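Drawing 1, Unit 2: Boxes, Light and Shade
Handout for section 4
Instructor: Ginette Arsenault
Sep 29, 2019

Read this before class and bring it with you. You will need your Hawthorne pad, an HB and a 4B pencil, a kneaded eraser and a straightedge. Pens stay home until the next unit.

Why boxes

Most objects in a room can be started as a box. A chair, a loaf of bread, a parked car and a human head all get easier once you can place a plain box around them and turn it in space. If the box is wrong, careful shading will not save the drawing.

Parallel edges

A cube has twelve edges in three sets of four. Edges in one set are parallel on the real object. On paper, each set going away from you should lean together toward a vanishing point on the horizon line. The horizon line is your eye level. If you look down on the cube, the horizon is above it, often well off the page.

The usual beginner's mistake is to spread the back edges apart. Check by laying your straightedge along two edges of the same set. If the lines get farther apart as they go back, fix that before you touch anything else. 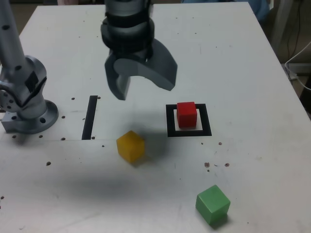 A second mistake is to put both vanishing points too close together, so the near corner looks stretched and sharp. Move the points out. One of them can be on the table beside your pad — use a bit of tape to mark it.

Three values

Under one lamp, a cube shows you at most three faces, and each gets its own value: light, middle and dark. Squint until the small differences drop out, then decide which face is which and write L, M or D on it lightly. Do this before shading.

Color confuses people. A yellow object in shadow can still be lighter than a dark blue object in full light. Compare the faces of one object first, then compare objects with each other.

Cast shadows

A cast shadow starts where the object touches the surface. It is usually darkest and sharpest there and gets softer as it moves away. Leave a gap between the object and its shadow and the object will seem to float. Keep the shadow edges thin. A heavy outline around a shadow makes it look like a hole.

Homework

Draw 2 pages of boxes, freehand, at different angles. Then do one shaded drawing of a box from your kitchen, lit from one side. Turn off the ceiling light. Spend at least an hour on it, and do not work from a phone picture.

Optional reading: Stillora, "Plain Forms," chapter 2. The library copy is on reserve until December. The Ullireck worksheets are fine for extra practice, but skip the part on three-point perspective for now.

Put your name on the back of every sheet.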